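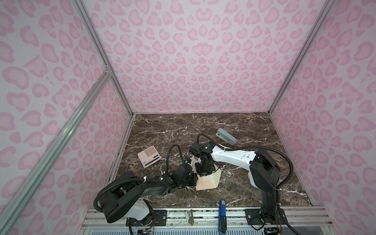

Pink leopard-spot paper over a dark brown marble surface with white veins.

Patterned paper is back, and several readers have asked how to hang it without a fight. Maarja Ramanauskas papered her first hallway in 2000 and has done most of the older houses on Kullby Lane. These are her notes from the November meeting.

Buy all your rolls at once and check that the batch numbers match. Two batches of the same pink can look fine in the store and wrong on the wall. With a spotted or floral print, allow one extra roll for matching the pattern.

Wash the walls first, fill any holes and sand them flat. New plaster needs a coat of thinned paste, left overnight. Start from a plumb line, never from the corner itself. Corners in old houses lean, and by the third strip the pattern will lean with them.

Cut each strip with roughly 2 inches to spare at both ends. For inside corners, split the strip and overlap it slightly -- do not try to wrap a full width around. Change the blade often. Maarja gets through a pack of 20 on one bedroom.

Lionel Whiteley asked about papering over old paper. She says it can be done if the old layer is sound, but she would strip it. His dining room had 19 strips on it, some of them hung sideways, and he is still scraping.

The steamer is back from repair and can be borrowed again. Leave your name at the Killier Street desk before noon. Please return it empty, with the hose.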